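Home | Notebook | Bench log | Search

October 9, 2025. Stamping bench, Utavside. Great morning! The arm gets the packing slips now, 22 to a batch, and the tin of red paste stays out on the table next to it. 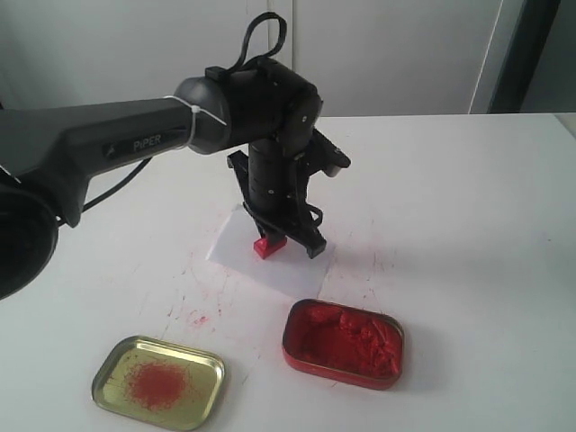
Oson wrote underneath that the stamping was the one sit-down hour of the shift, and could we please keep a chair over there. Fair point, chair stays. Whoever is on the bench feeds paper and checks marks, so it's still a person's job (and a nicer one, I think!). We did 900 slips a week by hand last November and my wrist remembers.

Next up is the table. Red gets everywhere, so I want a wipe-down between batches.

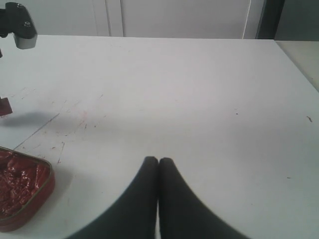
I'd also like a tray for the rejects and 200 spare sheets within reach. Ask Pleltstead about paper.

Contact the bench | © Utavside | Back to top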